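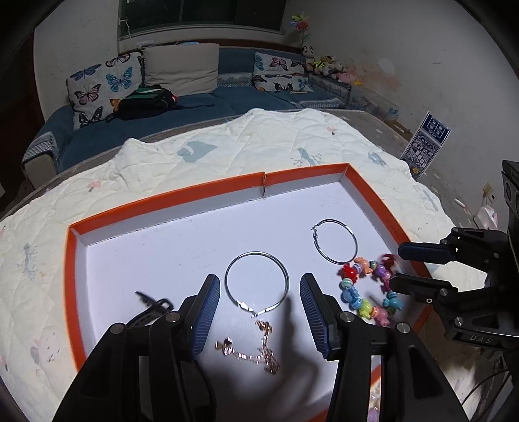 2026-03-06

I have decided that my jewelry should live in one place. Until now it lived in four or five places: the bathroom shelf, the pocket of my winter coat, the bowl with the keys, and the small drawer where I also keep batteries. Every morning I was looking for the second earring.

When we moved to Sikton in November, I promised myself to buy a proper jewelry box. I saw a nice one from Rüegg, with velvet and a small lock, but it cost more than everything I wanted to put in it. So I took a tray. It is white inside with an orange rim, and it is shallow, so nothing can hide under something else.

I did the sorting on the bed. I can recommend this to everybody. If a small thing falls on a quilted cover, it stays where it fell, and on our floor it would roll under the blue sofa and I would meet it again next year. The cover has little birds on it and I like to look at them while I work.

The silver hoops were the easy part. They are big, they are two, and they only need to be closed before I put them away. An open hoop catches everything, mostly sweaters.

The rose-gold chain is another story. It is very thin and it makes a tangle as soon as I stop looking at it. My method is slow: I lay it on something flat, put one drop of baby oil on the knot, and open it with two sewing needles. Never pull. Last time I pulled, and the repair in the shop on Suselar street took 2 weeks. After the needles I wash the chain with warm water and a little dish soap, and I close the clasp. My aunt's advice was to pull the chain through a drinking straw before closing it, and this works well also for traveling.

Then there is the bracelet with the plastic charms, with the flowers and the small crabs, in all the colors that exist. It does not match with any clothes I have. I bought it on a beach holiday and I wear it at home when it rains. I thought to give it away and then I put it back in the tray.

I still want some divisions, so that the chain does not visit the hoops at night. Trevex sells small inserts, but I will first try with cut cardboard and a piece of felt. I also found one earring, a tiny pearl, which has no partner. I will keep it until summer. If the partner does not come back by then, I will ask if somebody can make it into a pendant.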